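Search this notebook Go All entries

Workshop notebook, Molleo – the maple board for the Lelia set
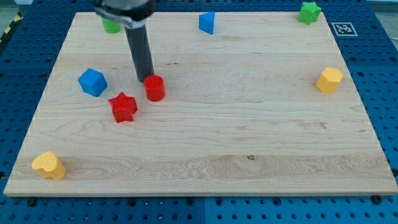 Entered by the finishing bench, March 16, 2024
Notebook section: boards and surfaces

Print this entry | E-mail this entry

Board 1577 is back on the blue bench. I write this entry longer than usual, because the notes from the first two boards were short and I could not understand my own writing when I wanted to repeat the oil.

For colleagues who did not follow: Lelia is the set of coloured plastic blocks together with a board on which they can be laid out. The blocks are bought from Susov and we change nothing on them. The board is our part. It has to be flat, it has to be pale enough that the colours are seen well, and it must not mark when a block is pushed across it. The first board was beech and the second was birch. Both were usable, but the beech became too pink under the oil and the birch had a weak place at one corner.

The wood

The maple came from Hà with the last delivery. I asked for a plain piece and I received a piece which is not plain. The grain runs along the length, with darker streaks in it, and there are small knots, and near the lower centre the figure turns into a swirl. My first thought was to send it back. Then I wiped it with a damp cloth to see how it would look with a finish, and I decided to keep it. The colour goes from cream to something like honey and I find it very agreeable.

The question is if the swirl disturbs the eye when the blocks are on it. For the red and the blue I have no doubt. Red on this wood is very clear, one sees the star and the cylinder at once. Blue is also good, the cube and the triangular prism both stand well against the pale ground. For green I was less sure before I tried, and I am still a little less sure, because I looked at it mostly under the bench lamp, and that lamp makes everything more yellow. It should be looked at again by the window in the morning.

There are also a few faint dark specks near the middle. I tried to find out what they are. They do not feel raised under the finger. They did not go away with the 240 paper and I did not want to dig after them, because a hollow in the middle of the board would be much worse than a speck. I leave them. If somebody wants to use a scraper on them, please speak with me first.

Flatness

When the board came it had a small cup across the width. I put it between two heavy plates for the night with paper on both sides, and in the morning the cup was less, but it was still there. After that I planed the underside by hand, in short strokes and crossing the grain, and I checked with the steel rule after every few passes. The upper side I touched as little as possible.

At the knots the plane wanted to tear, so I stopped before them and finished these places with paper on a cork block. It took a long time. I think that a sharper blade would have helped, and I have put the blade in the box for sharpening.

The thickness after all this is 17 mm at the places where I measured. It is a little less than we wrote on the drawing. I have corrected the drawing with pencil. The one who makes the clean copy should please take the pencil number.

Test for flatness which I used, so that it can be repeated: put the rule on its edge along both diagonals and look against the light. Then put the tall pieces upright on different places of the board and press gently on the table. A cylinder is the best piece for this, as its bottom is small and it shows quickly if it does not sit well. The star lying flat shows nothing, it has too much surface. I had first made the test with the star and I was very content with myself, and then I repeated it with the cylinder and found the high place near the left knot.

Oil

I used the same hard oil as for the birch. Sequence, from my paper slip:

Dust off with the brush, then with a cloth.
Thin coat, with the grain, cloth folded small.
Wait 30 minutes and wipe everything off that is still on the surface.
Leave until the next day, standing on its long edge so that air comes to both faces.
Light rub with the grey pad, dust off again.
Repeat until there are 3 coats on the upper side. The underside received the same, otherwise the cup can return.

With the first coat I was too generous around the knots, and it stayed sticky there longer than on the rest. I rubbed this place with a cloth with a little fresh oil, and then dry, and it became even. The second and the third coat were without trouble.

The oil makes the darker streaks darker. I had expected it but not so much. It is no fault, but if we want several boards that look the same, maple from Hà with this kind of figure is not the right choice. For one board it is very nice.

A remark about cloths: the oily ones go into the metal tin with water, and the lid is closed. I found one hanging over the vice. Please do not do this, it can burn by itself.

The edges

I broke all the edges by hand with the 240 paper, two strokes only, so that they do not cut the fingers but still look straight. On the beech board I had used the small router and the round edge was too large, the pieces placed near the edge looked as if they would fall. The straight edge is better, I think. It also gives a clean line against the blue of the bench when the board is lying on it, which is useful if one wants to see quickly whether it was moved.

The four corners I only touched with the paper. One of them received a small knock during the turning. I steamed it with a wet cloth and the iron, and it came up again almost completely. I can find it with the nail and not with the eye.

Placing on the bench

The bench top with its holes is practical but it is not a good surface for a finished board to be pushed on. When I slid the birch board over it, a small burr at the edge of a hole made a line in the oil on the underside. I went over the holes in the area of the board with a countersink turned by hand and then with a cloth. Since then there are no lines. Still, lift the board and put it down, do not slide it.

I tried a thin rubber mat between the bench and the board. With the mat the board does not wander, but it gives way a little under pressure and the flatness test is then not honest. I took the mat out. Directly on the bench is better for now – we can think about two low stops which fit in the holes, and I made a sketch for them on the back of the previous page.

Laying out the blocks

I laid the blocks unevenly, most of them in the far and left parts of the board, and not in rows. In rows one only sees the rows. What I wanted to know is how the colours and the forms work at near and far places of the board when one sits on the stool in front of it.

Notes from the stool:

The blue prism near the far edge is read well when a flat side is turned to the front. When I turned it with the corner to the front, the two sides became almost the same tone and from the stool it could be taken for something else.

The cube is better a little turned, then one sees two sides and the top and there is no doubt.

The red cylinder has a glossy top and it catches the lamp. From one position of the head the top becomes nearly white. I do not like it, but Susov makes the pieces like this and we have said that we do not change them. If it disturbs, we should change the lamp. A sheet of tracing paper before the lamp already helped much.

The star and the cylinder in the same red, placed near each other, are still easy to separate because the heights are so different. I would put them further from each other in the instruction sheet all the same.

I pushed the cube over the swirl and back again many times, with a normal hand pressure. On the wood there was no mark that I could see or feel. On the block also nothing. With the birch, after the same treatment, there was a dull track, so the third coat seems to be worth the waiting.

What remains

Look at the green by the window.

Weigh the board. I forgot it before the oil, so we will have only the weight after.

Ask Hà if they can keep a second piece from the same plank, without obligation, until June. If the plank is already sold, then ask for plain maple and we accept that it will look different.

The felt dots for the underside are too soft. Try the harder ones from the drawer below the vice, one at each corner, and repeat the test with the cylinder after they are on.

The label with the board number is at the moment only masking tape on the underside. Masking tape should not stay long on fresh oil, so please remove it when the stamp is free and stamp the number on the narrow side instead.

Please no cups on the board, also not for a moment.

Contact: finishing bench, Molleo | © 2024 Molleo workshop notebooks | Back to top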